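A day at the Allard paper mill, Drillholm

I have wanted to see a paper mill from inside for many years. I bind books at home, only as a hobby, and I have touched a lot of paper in my life without knowing well how it comes into the world. So when I read that the Allard mill in Drillholm opens its doors once a year, on 24/09/2026, I asked for a free day at work and bought the train ticket the same evening.

From the station you walk along the river for 19 minutes if you do not stop. I stopped two times, one time for coffee and one time because a heron was standing on the weir. The mill is a long brick building with small windows on the river side and a newer hall behind it, covered with gray metal. At the gate they gave us ear plugs and a paper badge, and divided us in groups. In my group there were two students of printing, a couple with a teenage son, a retired teacher of geography and me.

Our guide was Vesela Janevski. She has worked in the mill for a long time, first in the laboratory and now in planning the production. She spoke clearly and waited until everybody had come close before she started, and I was thankful for this, because English spoken in a noisy hall is still hard work for me.

We began in the yard, where the bales of pulp are kept under a roof. I had imagined tree trunks and bark, but this mill buys its pulp dry, in thick white sheets pressed together and held with wire. You can tear a corner with the hand. It feels like very old felt. A part of the cellulose is cotton linters, the short fibers which stay on the seed when the long ones are taken for thread, and it is used for the heavier papers for artists.

Next was the pulper, a round tank where the sheets are thrown in water and beaten by a wheel at the bottom. The smell is a little sweet, like wet cardboard. After this the mass goes to the refiners, and here Vesela took much time to explain. The fibers are rubbed between metal discs until their surface becomes hairy. If you refine a little, you get a soft and thick paper that drinks ink. If you refine a lot, the paper becomes hard and rattles when you shake it. I have used both kinds and always believed that the difference was in some glue.

The machine itself has the name Cervantes. All the machines of the mill were named after writers, and this one is the only one still running. It makes a web of paper 156 centimeters wide. This is narrow by modern measure, and the big mills make in one morning what Cervantes makes in a long time, but for small orders in special colors it is practical. We walked along it from the wet end to the dry end. At the wet end the mass flows out on a moving wire, gray and shiny like milk with too much water, and at one exact line the shine disappears. The guide called it the dry line, although the sheet is still mostly water there. I stood and looked at this line so long that the group went on without me.

Then come the presses with felts, and the drying cylinders, warm enough that I took off my jacket. The teenage son asked what happens if the paper breaks. It breaks sometimes at night too, and then three people must lead the end through again, with a narrow strip first. The broken paper goes back into the pulper, so nothing is lost except time.

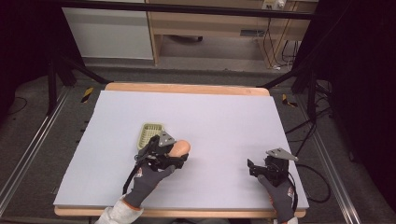

As for the color of the paper, Vesela said that visitors always ask about the bright ones, but that the difficult color is white, and that a customer who will accept any blue will send back a white two times. She laid six white sheets on a table by the window and asked us to put them in order from warm to cold. Each of us made a different order. The geography teacher and I argued about the two in the middle, in a friendly way, and I still think that I was right.

Lunch was in the canteen: pea soup, dark bread and an apple cake. The price was fair, but the line was long and there were not enough seats, so people were eating on the stairs. If you plan to go next year, I advise you to eat early or to take a sandwich.

In the afternoon we could make a sheet by hand in the old building. You hold the mold with both hands, put it in the vat almost vertical, turn it flat under the surface and lift. It looks easy. My first sheet was thick on one side and had a hole on the other. The second was better. They press the sheets and send them to you by mail, and mine arrived yesterday, a bit wavy, with the small watermark of the mill in the corner. I will use it for the title page of something, but I do not know yet of what.

The shop sells offcuts by weight. I bought a packet of Ronholm, their cream-colored book paper, and the seller wrote the grain direction on the wrapper with a pencil without my asking. For a bookbinder this is very kind, because the leaves should always bend along the grain, and with small pieces you must otherwise test each one.

Some practical information for others who want to go. The open day is free, but you must register in April, and the places for the hand papermaking are given separately at the gate in the morning. Wear closed shoes, the floor at the wet end is slippery. The building has many steps and no elevator in the old part. The last good train back leaves shortly after 6 in the evening. I missed it and had one more coffee by the river.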